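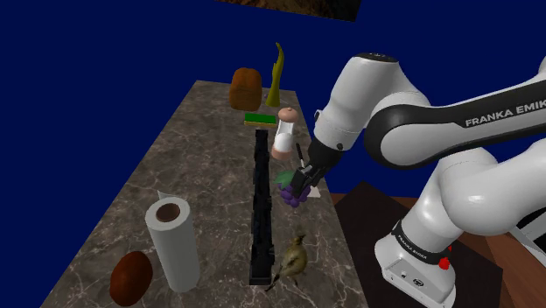
I'd been promising myself a trip to the Hurnudent lab open day for ages, and on Thursday, May 4, 2023 I finally got on the early bus and went. Good call! The coffee was terrible and I stayed until they started stacking the chairs.

Most people headed straight for the workshop downstairs, so I had the simulation room nearly to myself for the first demo. Mekdes Tefera runs that part of the project (it's called Plulelis, and no, I didn't get a straight answer on how to say it). Her group trains a robot policy on kitchen-type jobs inside a simulator, and then tries to work out how much you can trust the score it gets there. I'd always figured the training was the hard bit. She spends most of her week on the scoring.

The scene she had up was a Franka arm at a marble-patterned counter, holding a bunch of purple grapes, with bread, a sponge, a roll of paper towels and even a little bird figure sharing the space. The way they test it, the task stays the same and the clutter gets reshuffled between runs – different objects, different spots, sometimes a different countertop. They've logged 3,812 runs so far. Changing the counter pattern hurt the policy more than adding extra objects did, and I would have bet lunch on it being the other way round.

Fuad Shiferaw then showed us the comparison with the real arm next door. He takes 8 versions of the policy, ranks them in simulation, ranks them again on hardware and checks whether the order matches. It did for six of them. The other two swapped places, and he thinks contact is to blame, meaning how soft things behave when the fingers close. Grapes came up a lot in this conversation!

I asked whether they'd tried just making the pictures prettier. They had, back in December, and it moved the ranking hardly at all. Ilgın Uçar has a poster on that by the stairs, worth a read if you go.

Parking looked awful, by the way. Take the bus, and bring your own coffee.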